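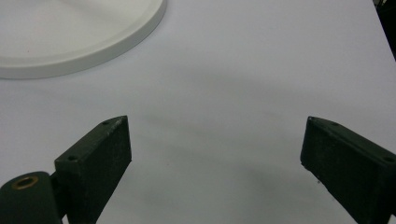 *White plate, white table.*

The external drive I use for backups stopped showing up on my desktop machine in June. I'm writing down what I tried, mostly so I can find it again next time.

The drive is a Cloltex, the plain model with the power brick. It has been plugged into the same computer for years. One evening the nightly backup failed with "target device not found," and when I opened the file manager the drive wasn't listed. The light on the front was on and I could feel the disk spinning. I unplugged it, waited, plugged it back in, and it came up for a minute or so. Then it dropped out again halfway through opening a folder.

My first guess was that the disk was dying. I took it over to my old laptop to copy off whatever I could. On the laptop it worked fine. I copied the whole photo folder, 2496 files, with no errors and no dropouts. I ran the long disk test overnight and that passed too.

So the disk was good and the problem was somewhere between it and the desktop. I went through the usual things:

- Different USB cable. No change.
- Front ports instead of back ports. It lasted longer on the front, but still dropped.
- Uninstalled the device and let the system find it again. No change.
- Turned off the power saving setting for the USB hubs. No change that I could see.
- Updated the chipset driver. This took most of an evening and made no difference.

I posted the log on the Ganport forum, where I've had good help before. Kam-wah Shih asked what else was plugged into the machine. I had listed the keyboard and mouse but left out the card reader, which I never think about. It's a Vasby, the kind that fits in a drive bay, and I put it in when I still used a camera every week. It connects to a header on the motherboard. Kam-wah said to pull that connector and try again before spending money on anything.

I pulled it. The drive came up and stayed up. I left a big copy running while I made dinner and it was still going when I came back. To be sure, I connected the reader again, and the drive dropped out in about 7 minutes. Pulled it a second time and the drive has been steady ever since.

Luminița Matei wrote in the same thread that she had seen two of these readers do the same thing at her office, and that the fault was in the reader's own little cable. She replaced the cable on one and it was fine afterward. I looked at mine with a flashlight and couldn't see any damage. I may order a cable, but I've used the reader maybe once since winter, so there's no hurry.

A few notes for myself:

The system log did show the problem, in a way. There was a line about the hub resetting a few seconds before each dropout. I read it as the drive causing the reset. It was the other way around.

The backup program doesn't retry. If the drive is missing at 2 a.m. it writes one line to its log and quits, and there's no message on the screen the next morning. I only noticed this time because I was still at the desk. I've turned on the email alert, which was off by default, and tested it by running a job with the drive unplugged. The mail arrived.

The laptop copy of the photos is still there. I'll leave it until the desktop has run a full week of backups, then clear it out, as that disk is nearly full.

Next job is the printer, which has gone back to printing everything twice.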